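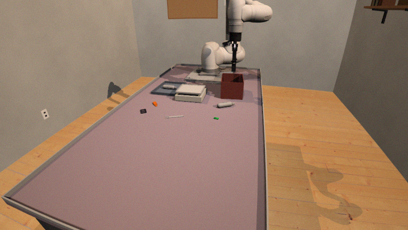 Passei as últimas duas semanas a brigar com o planeador do Belay e continuo sem perceber o entusiasmo à volta dele. A página do projeto fala em "planeamento robusto em mesas desarrumadas". Pois. A minha mesa em simulação tem duas garrafas deitadas, uma caixa vermelha aberta, uma balança (ou coisa parecida) e umas miudezas. Se isto é desarrumação, nunca viram a bancada da Clulladbridge, onde trabalhei antes.

Corri 300 episódios com a mesma tarefa: pegar numa das garrafas e largá-la na caixa. Resultado: 154 bons. O resto divide-se entre planos que nunca convergem e pegas pelo gargalo que escorregam a meio do caminho. Em 23 casos o braço ficou parado por cima da caixa, convencido de que estava em colisão. A malha de colisão da caixa vinha fechada em cima, como um cubo maciço. Troquei-a por cinco placas e esses casos desapareceram, mas perdi uma tarde a olhar para o visualizador do Flollitz, que desenha a malha visual e esconde a outra por defeito. Quem decidiu isso?

Também desconfio da perceção. Os números bonitos do relatório usam as poses exatas do simulador. Liguei o estimador e a orientação das garrafas passou a saltar mais de 16 graus entre leituras, o que chega para estragar qualquer pega.

Em setembro quero repetir tudo com ruído nas poses e com o planeador antigo do Lendberg, que é feio e lento, para ter com que comparar. Se alguém tiver uma configuração do Belay que aguente isto, mande. Com o ficheiro completo, por favor, e a semente.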